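Flustgate review: four weeks with a dictation app for work messages

Reading time: 3 min

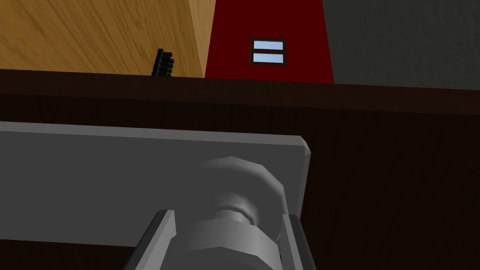 Grey gripper and wrist joint, computer rendering.

By Annick Lavoie
June 12, 2025

I write many messages during the day, and my thumbs are not fast. When a colleague told me that Flustgate had finally left its test phase, I installed it the same evening and used it for four weeks on my phone and on my laptop. It is a small dictation app from a company named Gristo. You press a button, you speak, and the text goes to the messenger or mail program which is open at this moment.

The installation was easy. The app asks for the microphone and for the right to write in other apps, and the second permission is hidden quite deep in the settings of my phone. The help page has a good explanation of it, but the screens shown are from an older version. I needed two attempts.

For short messages I am very satisfied. "I will be ten minutes late, please start without me" came out correct almost every time, also on the street with traffic. Punctuation is set automatically. It likes commas more than I do, but you can choose a "light" setting and then it becomes better.

Names are a different story. My contact Mudaliar became "my dollar" until I put him in the personal dictionary. The free plan allows only 22 entries there, and this was full on the second day. The paid plan costs 4 dollars per month and raises the limit to 2,000. I think the free limit is too small, especially for people who work with international teams.

I have an accent, and I was curious how the app would handle it. My friend Theresia Fankhauser, who has a stronger one, tried it also for an afternoon. For her it had problems with "v" and "w", and she went back to typing. For me it was fine after the short voice training, which I recommend not to skip.

Compared with Bristau, which I used before, Flustgate is slower to open but faster to show the text. Bristau can also switch languages in the middle of a sentence. Flustgate can not do this, you must press a small flag first, and I forget the flag all the time. According to the roadmap, automatic switching will come in July.

The battery use was not noticeable on my phone. On the laptop the fan was running more often during long dictations, and once the app closed itself and a half-finished mail was lost. After this I dictated long texts in two or three parts.

Good: quick text, clear settings, works with every messenger I have tried
Less good: small free dictionary, no automatic language change, one crash

My rating: 4 out of 5. I will keep the paid plan until the end of summer and then decide again.

We use cookies to improve your visit. Accept all | Manage settings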